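Sorting the Sticks: What Shop Robots Still Can't Pick Up

At the Rizvi millwork shop, the first job of the morning is pulling trim. Someone takes long pieces of pine off a rack, checks each one for marks, and lays it on a table for the saw. A new hire learns it before lunch. Arvid Vik has been trying to get a machine to do it since July.

Vik works for Nideo, which builds arms for small shops. The arm handles short blocks well. It can stack 385 of them in a shift and leave the pile square. Long pieces are another matter. Pick one up near the end and the other end sags, swings, or catches on its neighbor. A person shifts a hand without thinking about it. The arm has to stop and work out where the middle is.

Then there is the wood itself. Pine comes with streaks and stains, and some customers will take a reddish mark if it's going to be painted. Others send it back. The software can find the mark. Deciding what to do about it still falls to the man at the saw.
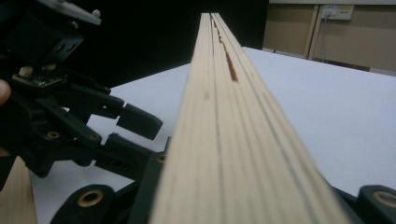

So when will a small shop be able to buy a robot that does this job alone?

Vik's guess is 5 years for straight trim of one size, and longer for a mixed rack. Most of the shops he visits have mixed racks.

Sidra Dhanial runs the test bench at Ranent, a competitor, and she is less patient with forecasts. Her group spent the spring on household chores: folding towels, loading a dishwasher, wiping a counter. Their best machine folded a towel in 90 seconds. It needed help with 2 towels in every basket, usually when one corner had tucked itself under.

"Shops are easier than kitchens," Dhanial says. "You can tell a shop to put the rack in the same place every day. Try telling that to a family."

Rizvi has kept its arm on the blocks for now. The trim is still pulled by hand, starting at six.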